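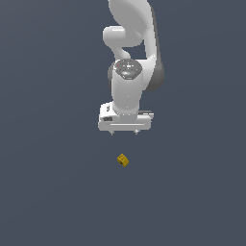
图1 仿真环境俯视画面:白色机械臂、张开的夹爪与黄色小方块

课程项目报告:小型抓取工作台的设备选型与经费规划
项目代号:Jirside

一、写在前面

我们组最初拿到这个题目的时候,说实话都以为是来写控制程序的。结果第一次组会,指导老师Prakash Sastry就把话说得很明白:程序可以慢慢写,设备要是买错了,这一学期就只能对着一台不合用的机器发愁。于是这份报告的大部分篇幅都用来讲我们怎么挑、怎么算、怎么排时间,代码部分反而放在了另一份文档里。读者如果是下一届接手Jirside的同学,希望这些啰嗦的记录能帮你们少走几段弯路。

项目的目标并不复杂:在实验室靠窗的那张台子上搭一个桌面抓取平台,让一条机械臂能从上方接近小物体,夹起来,再放到指定位置。第一阶段的物体只用小方块,形状简单,尺寸容易控制,也方便和仿真结果对照。

二、为什么先做仿真

学院批给我们的经费是分两次到账的,第一笔要到九月才能使用。在这之前我们手里没有任何硬件,所以先在仿真里把场景搭了起来。图1就是其中一个画面,场景里除了机械臂和方块以外什么都没放,背景也是一片单色的蓝灰,这样调试时不容易分心,渲染也快一些。

仿真对采购的帮助比我们预想的大得多。比如说夹爪,我们原先只看产品页上的最大开口,觉得越大越好。后来把夹爪放到方块正上方反复试,才意识到还得看手指的长度:手指短,外壳就会离桌面很近,以后台面上要是多放几样东西,外壳很可能先碰上去。再比如相机,一开始大家都默认装在侧面的支架上,看了俯视的画面之后,组里有两位同学主张改成顶装。可是从上面看下去,手臂的几节连杆会叠在一起,等夹爪再往下降,方块也许就被挡住了。这个问题我们争了很久(那天的组会一直开到食堂关门),最后的结论是预算里给相机支架留出可调的余量,先顶装,不行再改侧装。

三、候选方案

我们向三家供应商要了报价,下面按收到的先后顺序说一说。

Pletura的方案是整套打包,机械臂、夹爪、控制器、线缆全都包含在内,开箱就能用。他们的技术人员回信非常耐心,连我们问得很外行的问题也一条一条解释了。缺点是夹爪不能单独更换,想换手指形状就得另外订一整只,对我们这种打算不断尝试的学生项目来说有点可惜。

Fultitz的方案是分开报价,手臂归手臂,夹爪归夹爪,接口资料也公开得比较完整。组里负责结构的同学很喜欢这一点,他已经想好了要自己打印几种不同的指尖。只是交货期长,需要45天,而且控制器的电源要另配。

Devadiga主要做二手设备翻新,价格最低,附带的保修也最短。我们专门去看过一次样机,外观保养得挺好,但是配套软件的版本偏旧,和我们现有的仿真模型对接起来要多花不少功夫。考虑到组里真正熟悉底层通信的只有一个人,我们还是忍痛放弃了。

综合下来,我们推荐Fultitz。老实说Pletura也完全可以胜任,如果以后实验室要开面向低年级的体验课,不需要改装,那么整套打包的方案会省心得多,这里也一并记下来供参考。

四、经费安排中容易漏掉的部分

机械臂和夹爪这两项大头,其实谁都不会忘。我们第一版预算表交上去以后被Sastry老师退了回来,原因全出在小东西上。

首先是台面。原来的桌子腿有些晃,机械臂运动时末端会跟着抖,所以加了一块厚底板和固定用的夹具。其次是急停按钮,我们原以为控制器会自带,仔细读了报价单才发现属于选配。还有相机支架、网线、扎带、备用指尖的打印材料,以及练习用的方块。方块我们打算买现成的,颜色选黄色,和仿真里保持一致,也和深色台面区分得开。这些零碎加在一起是605元,单看每一样都不起眼,可漏掉任何一样都会让安装停下来等。(急停按钮的费用并入控制器一栏,不算在这个数字里。)

另外我们单列了一笔维修备用金。往届同学提醒说,夹爪的手指最容易撞坏,尤其是刚开始调下降高度的那几周。我们听劝,把备用手指和手臂放在同一张订单里,顺便省一次运费。

五、时间规划

整个第二阶段计划用11周。下单以后等货的这段时间不会闲着,仿真组继续完善抓取流程,结构组先把底板装好、走好线,并且画出工作区的边界。货到之后先做空载运行,再装夹爪,然后才轮到方块。这个顺序是Sastry老师坚持的,他不希望我们一拆箱就急着去夹东西,我们也觉得有道理,虽然大家心里确实都很着急!

如果交货推迟,我们会先压缩测试不同指尖的那一段,保留基本抓取和安全检查的时间。实在来不及的话,指尖对比就留给下一届。

六、还没有定下来的事

相机到底选哪一款,目前仍在比较,报价单里暂按中间价位填写。仿真里光线均匀,方块很容易分辨,真实的窗边台子到了下午三点以后会有斜射的阳光,要不要加遮光帘,得等装好以后试一试才知道。

还有一件小事:机械臂到货后存放在哪里。器材室的柜子深度不够,我们已经向隔壁实验室借了一个带锁的矮柜,对方答应借到学期末,钥匙由组长保管,登记表贴在柜门内侧。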